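Skiltero Cutting and Work Mat, Green

Item no. 1219
Sold by Vostalbridge

The Skiltero is a heavy woven cloth mat for sewing tables, repair benches and craft rooms. It lies flat straight out of the tube and stays put without clips on most tabletops. The top side is a plain mid green with no printed grid, so small screws, pins and thread ends are easy to find against it.

The underside has a thin rubber coating. It grips painted and varnished wood well. On glass or polished stone we suggest the corner pads, sold separately as the Luik set (pack of 5).

Sizes and weight

Standard: 200 cm long, 90 cm wide
Weight: 208 g per square foot
Edges: double stitched, green thread
Custom lengths: yes, cut to order from the same roll

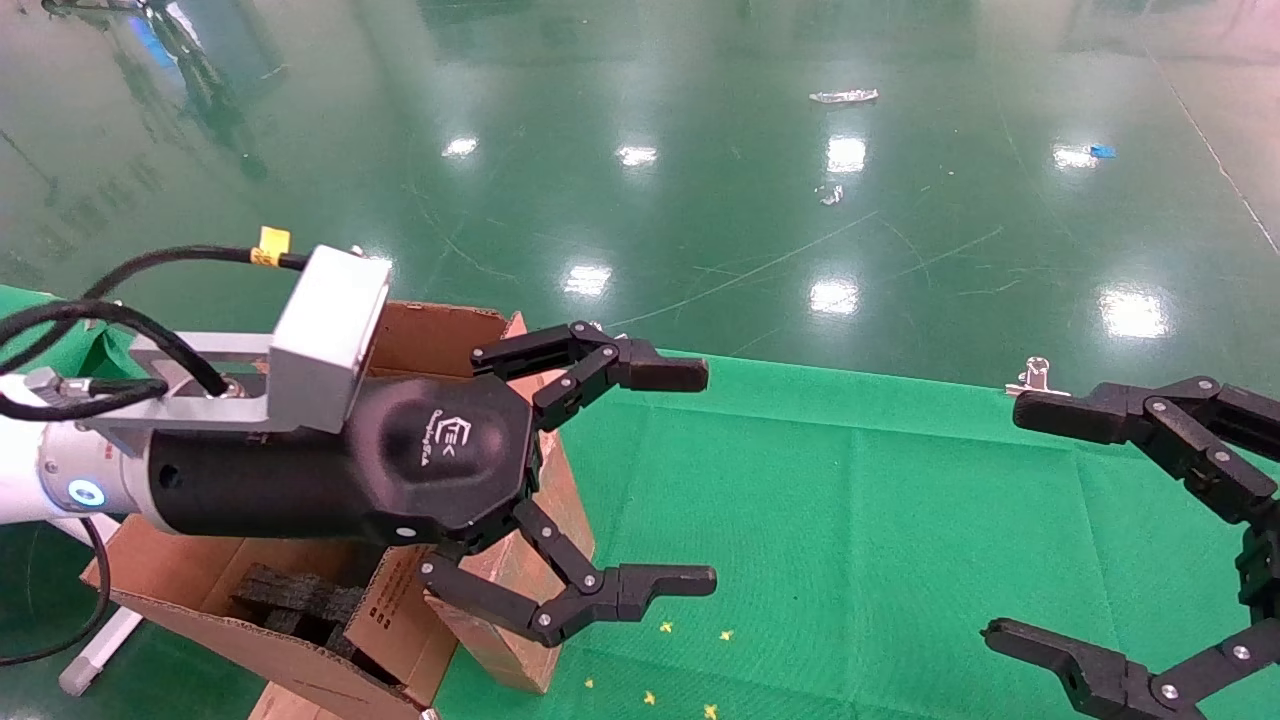 Custom pieces ship a little later than standard ones. Orders placed before noon on Friday go into the next cutting run. Cut edges are stitched the same way as the standard size unless you ask for them raw - some customers prefer to glue the mat down and trim it themselves.

Care

Shake out or vacuum with a brush head. Machine wash cold, no bleach, and hang to dry. Do not iron the coated side. Expect slight shrinkage along the length after the first wash. Oil stains should be treated with dish soap before washing.

Not suitable for

Soldering, hot glue guns without a stand, or rotary cutters. The cloth is not self-healing and a blade will go through it. For cutting work, put a hard board on top or see the Stornodel range.

Customer notes

"Used mine for clock repair since August. The screws don't roll off the way they did on bare wood." - Iolo Lloyd

"Good mat, but it came with a fold line at one end that took two washes to go away." - Ningsih Lau

Returns

Standard size can be returned unused within 30 days. Custom lengths cannot be returned unless faulty. For questions on sizing, ask for Sekar Nair at the order desk.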